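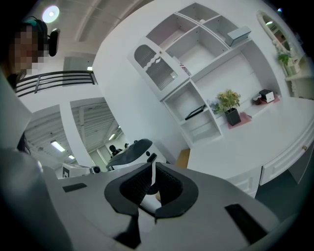
View from the hand-held gripper, fingers nearly closed, white desk on the right.

Cundis hand-held set, README
Last edited 6/4/23

Hi, and thanks for downloading! I put this set together at Truston so we could teach a policy to pick things up and put them down without tying up an arm all day. You carry the gripper, you do the chore, the camera on it records, and that's an episode.

What's in it
1,523 episodes, 16 tasks. Most run under 30 seconds, but the drawer ones drag on a bit (I left the fumbles in – I think they help). Every episode folder has the video, the finger opening per video frame and a one-line task note that I typed myself, so expect typos.

Things to know before you train
The lens is very wide and I haven't undistorted anything. If your code wants straight lines, run fleltunness_unwarp first – the calibration file is in the top folder. Faces are pixelated. The blur was automatic and I checked 100 episodes by hand, so if you spot one it missed, please write to me and I'll pull it.

Splits
Split by room, please, and not by episode! Our Villaseñor room is the held-out one. I mixed them up in my first try and the scores looked wonderful, which should have tipped me off.

Still to do
Depth isn't included. I'm hoping to add it in October, along with the missing notes for task 9.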